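Ticket: Border permit lookup returns wrong zone for Prokudcombe addresses
Opened: June 2025
Product: Ultow permit checker, public site
Status: open, workaround in place
Priority: high

Reported by the Jasmont council help desk. People typing a Prokudcombe address get told they are in an open zone and need no permit to cross. They are in a restricted zone and do need one. Two households turned back at the checkpoint so far, both had a printout from our site saying they were fine. Not great.

Steps to reproduce
Go to checker, enter any street in Prokudcombe, pick "returning resident", submit.
Expected: restricted, permit needed, 3 day notice.
Got: open, no permit.

Log

Tried it on staging, same result. Tried it on the old build from January -- correct answer. So something since then.

Cleared the address cache. No change.

Checked the zone file we get from Pramanik. Prokudcombe is in there, marked restricted, postal code looks right. So the feed is ok, it's us.

Found it, I think. Import stops reading at row 2000. Prokudcombe is further down the file, along with a bunch of small places at the end of the list. Anything past the limit falls thru to the default, and the default is "open". Who picked that default I don't know but it needs to go.

Raised the limit on staging, reran import. Prokudcombe now shows restricted. Tested 10 more addresses from the tail of the file, all correct.

Pushed to live. Help desk says still wrong for them. Checked -- live import runs on its own schedule and hasn't picked up the new setting. Forced a run. Failed with a timeout. Ran it again in batches of 100, went through.

Help desk confirms correct on desktop. On phones the old answer still shows for some people, page is being kept by the browser. Told them to refresh twice or use a private window.
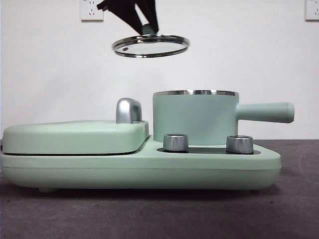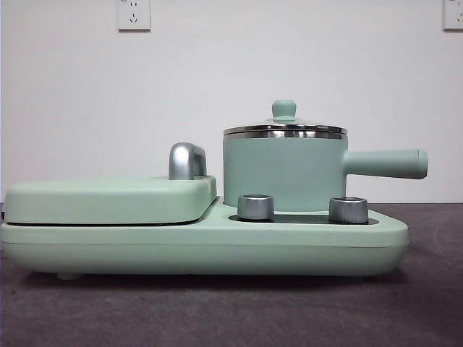 Still to do before this can close. Default zone has to change from "open" to "unknown, call the help desk" so a missing row never again reads as a green light. The results page needs a redo too, the permit line is tiny and sits under the map where people miss it. I want the warning box in something you can't skip past, and not the pale mint green of that breakfast maker, wich is pretty much what we use now for every result, good or bad. Red for restricted, plain text next to it for anyone who can't see the color. Also an alert if the row count on import doesn't match the row count in the Pramanik file.

Asked Jasmont for a list of anyone who checked a Prokudcombe address while it was wrong. We don't keep names, so it will have to come from their call notes. Permit office says those people can apply at the checkpoint with the old printout, no fee, until the notice on the site is fixed.

Leaving open. Next update once the default change is on staging.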